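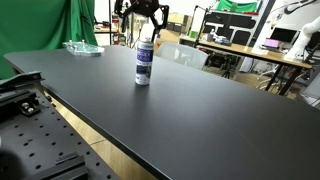
Facilities > Shared Workrooms > Procedures > Clearing and Resetting a Black Worktable

Clearing and Resetting a Black Worktable

This procedure applies to the long matte black tables in the Delacroix Building workrooms. It should be followed at the end of every booking and whenever a table passes from one group to another. A full reset takes about 40 minutes when the backdrop also requires attention.

Before you begin

Collect the following from the supply cabinet:

- two clean microfiber cloths, one for dry use and one for damp use
- a soft brush
- a bowl of lukewarm water with a few drops of mild dish soap
- a lidded tray for small hardware
- nitrile gloves

Matte black surfaces show dust, fingerprints and dried soap more readily than lighter ones. Paper towels are not permitted on the tabletops, as they leave lint and will polish the finish into shiny patches over time.

Step 1. Remove aerosol cans

Aerosol cans are the items most often left behind. Check that the cap is fitted, wipe the base of the can, and return it upright to the ventilated cabinet in Room 144. Do not lay cans on their sides, and do not store them on windowsills or near heaters. A can with a dented body or an unreadable label goes in the red bin outside the same room. Spraying is not permitted at the tables at any time, including brief tests of the nozzle.

Step 2. Collect plates and loose hardware

Clear acrylic plates are easily overlooked against a dark surface. Lower your head to table height and look along the top from one end; the edges of a plate will usually catch the light. Lift the plate with both hands. Never slide it, particularly where screws or standoffs are fitted, as these will scratch both the plate and the table.

Place unattached screws and standoffs in the lidded tray. Hardware that is still fastened to a plate stays on the plate.

Step 3. Leave perforated plates in place

Metal plates with threaded holes, together with any rails, clamps or brackets bolted to them, are not part of the table reset. Brush dust from the surface with light strokes and leave every bolt as it is. Do not use liquid on these plates. Water that settles in the holes is difficult to remove and may cause corrosion.

Step 4. Clean the tabletop

Wipe the full length of the table with the dry cloth, working in one direction. Dampen the second cloth, wring it out thoroughly, and repeat. Marks that remain may be treated with the soap solution, followed at once by a cloth dampened with plain water. For stubborn adhesive residue, request Mullora surface gel from the front desk – it is the only solvent product approved for these tables.

Allow the surface to dry completely before anything is set down.

Step 5. Straighten the green backdrop

Put on clean gloves before touching the fabric. Check that the hem is not trapped beneath the table or caught on a stand. Let the cloth hang in its natural folds unless the next booking asks for a flat background, in which case it should be steamed on the low setting and clipped at both sides. Green fabric marks easily. Report stains to the front desk and do not attempt to wash them out.

Backdrop stands remain at their existing height. Tighten a collar only if the pole moves when touched lightly.

Step 6. Complete the reset card

Enter the table number and the time of completion on the card in the wall holder. Items that could not be identified should be bagged, labeled and taken to the Orent Desk, extension 708. They are held until the end of the month – after that they are treated as unclaimed.

Last updated: October

This site uses cookies to remember your building preferences. By continuing to browse, you accept our use of cookies.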